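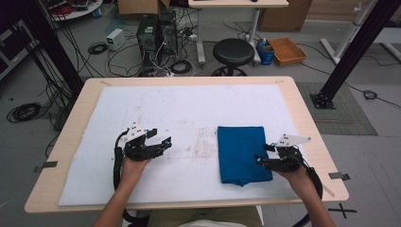

Notebook: dye bench, April 26, 2022

Home | Notebook | Recipes | Swatches | Contact

Print this entry | E-mail this entry

Onion skin again. Wool from Lavoie this time, the 2 ply, scoured last night and left in the rinse bucket. Skins are the tail end of the February sack, mostly yellow, a few red got in.

Dry weight of skeins 603 g. Skins same weight, more or less what fit in the pot. Simmered an hour, strained thru the old curtain, topped up with tap water. Forgot to write down how much water. Sorry.

Alum first for all of them. Then split:
- Wamberg pot, plain. Good strong orange, a bit brassy
- enamel pot, pinch of iron at the end. Olive, nice, darker than the February one
- leftover bath, second dip. Pale straw. Not worth the gas

Temp crept up to 61 C in the enamel pot before I'd even put wool in, burner on that side runs hot on low. Turn it down sooner. No felting that I can feel but the outside skein is a little harsh.

Puvness card: matched the orange to the third chip down, olive falls between two chips. Taped snips of both in the back of the book. Label is on the wrong side of the olive one, don't trust it.

Iron spoon stays in the IRON jar. Somebody had it in with the alum ones and now I don't know if the last batch of gray-ish yellow was the water or the spoon.

Pruva soap nearly gone, order the unscented. The other kind leaves the skeins smelling for weeks.

To do
- lightfast strips in the south window, half covered w/ card
- wash test, orange only
- try the red skins seperately, need to save more
- rinse the curtain before it sets like that

Filed under: Natural dyes, Wool, Works in progress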